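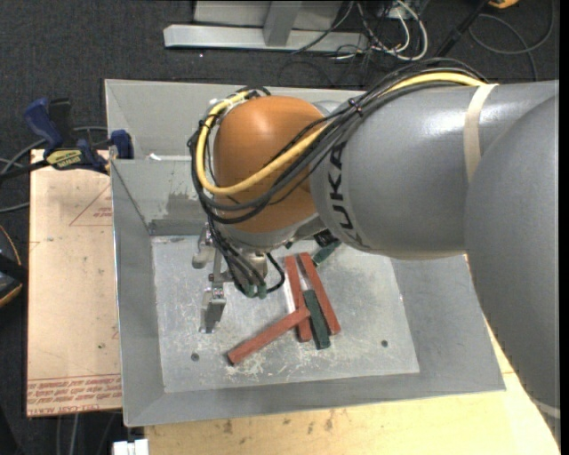
Lukian Symonenko had been told to write the rules for the cell by the end of May, and he had put it off because he thought everybody already knew them. He was the one who had set the cell up. He knew how far the arm swung and how fast. What he wrote, the first time, fit on one side of a page: wear glasses, stay behind the tape, press stop if unsure. Then Oleksandra Zakharchenko came down from the Citero office with a pen and read it standing beside the bin, where the red and green blocks lay across each other on the scratched metal. She read it twice.

"Who is this for?" she asked.

"Whoever is working here."

"You're working here. Is it for you?"

He said he supposed it was. She pointed with the pen at the black cables held against the orange wrist with a tie.

"Who checks those?"

"I do."

"When?"

"When I come in."

"Write that down."

He wrote it down. She asked how fast the arm was allowed to move with a person inside the tape, and he said 210 millimeters a second, and she asked where it said so. It was in the settings. She asked who could change the settings. He thought about it and said three people, then remembered that one of them had gone to Hrytsenko over the winter and still had a password.

"Write that down too," she said. "Then go and take it away from him."

By four o'clock the page had become six. Rule 2 said that the person inside the tape carried the key in a pocket, and that the key did not go on the bench, on the clamp, or in the hand of a friend. Lukian didn't like Rule 2. He had left the key on the bench every day for a year.

"When a block slides into the corner, I reach in and move it," he said. "It takes a second. With the key it takes a minute."

"How often does that happen?"

He brought up the log. In the last 3,000 picks, the arm had stopped for a block in the corner 29 times.

"Twenty-nine minutes," Oleksandra said.

"It's the walking back and forth."

"I know what it is. I ran the line at Tritia before I did this. We had a woman there who reached in for a second."

He waited, but she had gone back to reading. She crossed out "if unsure" after "press stop" and left the rest of the line as it was.

"What happened to her?" he asked.

"She kept the hand. She does the scheduling now." She turned the page over. "You've spelled 'brake' wrong here."

They tried the rules that evening. Lukian ran the program from behind the tape, and the arm worked through the pile until it stopped over a green block it couldn't get hold of. He stood up. He had one foot across the tape before he saw her looking at him.

He went back, turned the key, put it in his shirt pocket, and buttoned the pocket. Then he walked in, moved the block to the middle of the bin, and walked out again. She wrote a number on the last page.

"How long was that?" he asked.

"Forty seconds."

"I said a minute."

"You did," she said, and handed him the page to sign.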